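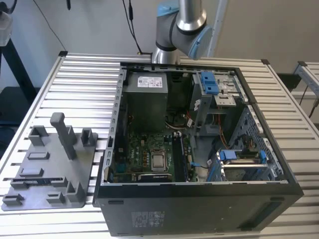 Photo: Radomír Procházka

Famcombe Camera Club
Minutes of the regular monthly meeting, 5/2/22
Held in the upstairs room, Dunow Street Library

Present: 19 members, plus two guests. Radomír Procházka in the chair. The secretary took the minutes.

The meeting opened late because the library had the wrong time on its room calendar. The desk staff have corrected it for the rest of the year.

1. Minutes of the last meeting

Approved with one correction. Under "Lens loans," the macro lens was listed as returned. It was still out on loan at that time and has come back since, with both caps and the hood.

2. Equipment cabinet

Radomír reported on the spring check of the cabinet. The two older tripods are sound except for a worn foot on the taller one. The light meter reads about a stop under when compared with three members' cameras. It will be marked with a tag saying so until we decide whether to have it serviced.

The long zoom has dust behind the front element. Members who have used it lately said they could not find any effect in their pictures, even stopped down. It stays in the loan list.

The hard case for the lighting kit has a broken latch and is being held shut with a strap. A new latch has been ordered.

3. Tripod head

The club's ball head no longer holds a heavy lens without creeping. Two replacements were discussed, the Druvetti ball head and a used Khalaf geared head which a member is offering for sale.

Points raised:
- The geared head is slower to set up and heavy to carry, but much better for copy work and architecture.
- The Druvetti uses the same plates we already own. The Khalaf would need its own plate, and plates go missing.
- Most loans are for wildlife and sports, where a geared head is little use.
- One member has used the Druvetti in cold weather and found the locking knob hard to turn with gloves on.

It was moved and seconded to buy the Druvetti. Carried, with three against. The member selling the Khalaf said it will be offered to individual members first. Anyone interested should speak to him directly, as the sale is private and the club is not part of it.

4. Loan deposits

The deposit for borrowing a lens is now $20, paid when the lens is collected and given back when it is returned. Loans may run up to seven days. A few people have kept items past that, and others have been left waiting. After some discussion it was agreed that a late item cannot be renewed, and that the borrower goes to the end of the list for the next one. There was a suggestion to keep part of the deposit for late returns. This did not get a second.

Borrowers are reminded to sign the book both when taking and when returning equipment. A text message to the secretary does not count as signing the book.

5. July print show

We have the library hallway for all of July. Print entries so far stand at 51, which is more than the hallway boards will hold at the sizes people have asked for. Options were to limit the number per person or limit the size. The meeting preferred a size limit. Prints will be matted to one of two standard sizes, to be posted on the website once the boards have been measured.

Color and black-and-white will hang together this year. Last year's split left one end of the hallway half bare.

Labels should give the maker's name and the title. Camera and lens details are optional. There was a long discussion about this. Some members feel that visitors like to know what a picture was taken with, and others feel it turns every conversation to gear. Optional was the compromise.

Delivery and hanging times will be sent by email. Prints without hanging wire will be sent home again.

6. Talk: sharpness and small apertures

Radomír gave a short talk on diffraction, with test shots of a brick wall and a bookshelf taken at each full stop. On his lens the middle apertures were crispest, and the smallest aperture was plainly softer at full size on the screen. In a letter-size print, few people could tell the two apart. Questions covered focus stacking, tilt lenses, and whether image stabilization should be turned off on a tripod. Opinions were divided on the last one – several members were asked to try it both ways and bring the results.

7. Field trip

The trip to the old rail yard at Dunow is still on, provided the owner sends written permission. Closed-toe shoes are required. Tripods are allowed outside but not in the engine shed. Drivers with spare seats should put their names on the sheet.

8. Other business

- A guest asked whether film users are welcome. They are. The club no longer has a darkroom, but the developing tanks may be borrowed under the usual rules.
- The lens cleaning cloths on the side table are free to take.
- A black 58mm lens cap was found after the last meeting and is in the cabinet drawer.
- The theme for the next assignment is "Windows." Up to three images each.

The meeting closed after the assignment slides were shown.

Action items
Chair: order the Druvetti head, tag the light meter.
Secretary: measure the hallway boards, email hanging times, post the mat sizes.
All: sign the book.

Search this site
Enter keywords... Go

Recent items
Assignment results: Reflections
How to borrow from the equipment cabinet
Matting a print at home
Rail yard trip: what to bring
Minutes archive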